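布里马克技术学院 计算机维护实训课程讲义
第二单元 台式机箱内部的识别与部件拆装前的准备

一、本单元的适用范围

本讲义供台式计算机装配与维护方向的学员在课前阅读和课上查用。学员应已完成第一单元的安全培训,并在登记表上签字。未完成者可以旁听,不得接触机箱内部。本单元不涉及操作系统安装和数据恢复,相关内容见七月开设的后续课程。
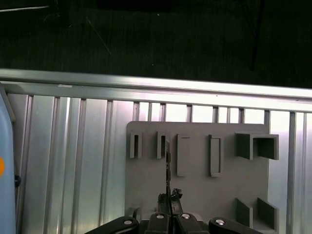 编写:伊斯拉·科斯蒂根(Isla Costigan)
审校:诺琳·巴克斯特(Noeline Baxter)
修订日期:2024年1月11日
使用地点:托莫阿纳校区实训室

二、工作台与定位板

实训室的工作台台面由铝型材拼成。型材之间有沟槽,螺钉、跳线帽一类的小件容易落入其中,拆下后应立即放进零件盒。固定在台面上的灰色安装板用于临时安放部件。板上设有窄槽座和较高的矩形凸块,薄而扁的部件应竖直插入槽座,不得平放在凸块顶面。插入时以手指捏住部件两侧边缘,对准开口后垂直下放;遇有阻力应退出重新对准,不得左右摇晃。

安装板的位置由指导教师在课前调整。学员如认为位置不便,应向教师提出,不得自行移动。

三、塑料件与卡扣

机箱及其附件中的塑料件多以卡扣连接,外表通常看不到螺钉。拆卸之前应先辨认哪些结构承受连接力,哪些只起定位或加强作用。

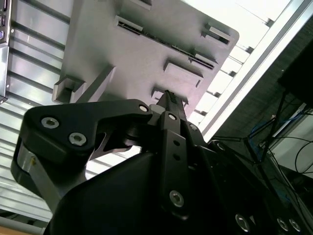

卡扣的损坏大多出在受力方向判断错误。正确的做法是先找到卡舌根部,再沿其可弯曲的方向轻压,使卡舌脱离对应的开口。观察浅灰色壳体的底面可以看到,凸片、加强筋和开槽分布在同一块面板上,形状相近而用途未必相同。一般而言,筋条用于增加面板刚度,不宜作为撬动的支点;凸片则须逐一确认,能够弹动的才可按压。透过狭长的开口有时能看到内部的细小元件,此处严禁伸入螺丝刀或撬片。

塑料件拆下后应将内侧朝上放置,检查卡舌有无发白或裂纹。出现裂纹的部件须在实训记录中注明,并交指导教师处理,不得用胶水自行修补后装回。

四、机箱内部的识别顺序

开盖之前须关闭电源并拔下电源线,按住开机键数秒,以释放部分残余电荷。机箱侧放,开口朝上,四周留出足够的操作空间。学员应佩戴防静电腕带,并由同组成员互相检查接地夹是否夹牢。

识别时应遵循固定的顺序。首先确认电源供应器的位置和标签,读取额定功率。本课程使用的练习题中会出现300瓦和600瓦两种规格,学员应能根据整机配置判断其是否适用。其次确认主板的朝向,找到处理器插座、内存插槽和扩展插槽。再次确认硬盘架和托架的位置,分清固定式与可抽出式。最后沿每一束线缆从起点查到终点,记录其颜色、接头形状和所接插座。
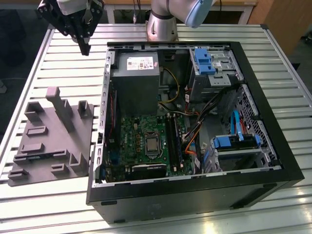
线缆的记录应当在拔下任何接头之前完成。供电线与数据线须分别填写,走线交叉处另作草图。黄色和黑色导线在供电线束中十分常见,但学员不得仅凭颜色认定电压,应以接头规格和电源标签为准。SATA数据线的接头较为脆弱,拔出时应捏住接头本体,带有金属锁片的须先压下锁片。

内存模块的拆卸应先将插槽端部的卡扣向外推开,待模块松脱后再垂直取出。处理器及其固定支架在本单元中只作识别,不作拆卸。电源供应器的外壳在任何情况下均不得打开。

五、课堂练习

练习以两人为一组进行。一名学员操作,另一名学员记录,完成后互换。每组应提交下列材料:
机箱内部部件识别表一份
线缆走向草图一份
塑料件卡扣检查记录一份

识别表中的部件名称须使用本讲义所列的规范名称,不得以俗称代替。草图可用铅笔绘制,不要求比例准确,但插座的相对位置应当正确。

六、考核与补交

本单元考核由克莱姆·鲁阿瓦伊(Clem Ruawai)负责,评分依据为上述材料和现场操作。操作中未断电即开盖的,本次考核记为不合格,须重新参加安全培训。因故缺席的学员应向教务联系人凯莉·拉多克(Kylie Ruddock)申请补课,补课地点为格鲁夫库姆楼实训室。

下一单元:散热部件的清洁与导热材料的更换。请自备护目镜。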